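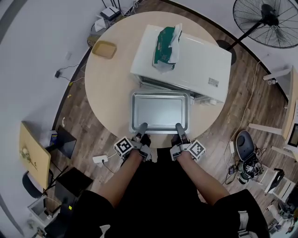
Search this log
Enter part name or fault

Creaking from the bottom bracket area, Thevar steel frame
Status: open again
Opened 2022-05-22

Bike: Thevar touring frame, threaded shell, Sesura cartridge bottom bracket, Grater square taper cranks. The bottom bracket was new in December and has done more than 3000 km.

Problem: one creak for every turn of the pedals, always when the right foot is pushing down. It comes only under load. On the stand, turning the cranks by hand, I hear nothing. It began after a long ride with much climbing and since then it is every day.

Step 1. Pedals. Removed both, cleaned the threads, put new grease, tightened again. Test ride 20 minutes on the hill behind the station. No change.

Step 2. Chainring bolts. Two of the five were a little loose. Took all out, cleaned, greased, tightened in a star order. The creak was maybe quieter for the first kilometre, then the same as before. I don't count this as a result.

Step 3. Saddle and seatpost. I rode standing up for the whole climb and the creak was still there, so the saddle is not guilty. I greased the seatpost anyway because it was dry.

Step 4. Crank arms. The right crank bolt moved almost a quarter turn before it was tight. Removed both arms and wiped the tapers. I looked for cracks with a lamp and found none. There are small shiny marks on one face of the right taper. I would like to know if this is normal wear or if the arm is already damaged.

Step 5. Bottom bracket. The left cup came out too easily. The right one needed the long spanner and my full weight. No grease on the threads at all, only brown dust. Cleaned the shell with a brush, greased both sides, mounted again with the torque wrench.

Result: silent for 286 km. I marked the ticket as closed.

Reopened. The creak is back, but softer, and now only in the big ring. The cups have not moved (I made a line with a paint pen). The right crank bolt was again a little loose.

Parts still possible:
- right crank arm, Grater 170 mm. Grasitton has it in stock, part number 1199
- rear dropout and quick release, not checked yet
- rear hub, I did not try another wheel

Next I will borrow a rear wheel and ride the same hill. If it still creaks I order the arm. I don't want to tighten the bolt more than the paper says, I have read that the arm can split.

Question to other owners of this frame: did you face the shell before fitting the bottom bracket? Mine has paint on the left edge.

400 views
6 comments
2 shares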